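About Mirnero

Mirnero is a cooking school in Bemora. We teach basic kitchen skills to adults and teenagers, from handling a knife to planning a week of meals. The school has 141 students this term, and most of them had never taken a cooking class before.

Classes run in the evening. Fruit and vegetables come from the Öztürkmen farm, and lessons follow what is in season. A red apple on a plate is where the fruit course starts.
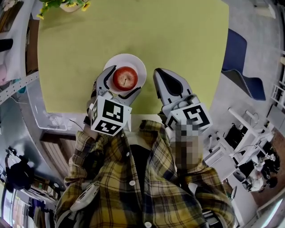

Enrollment

Sign-up for the spring term opens in February. The fee is $200, with aprons included.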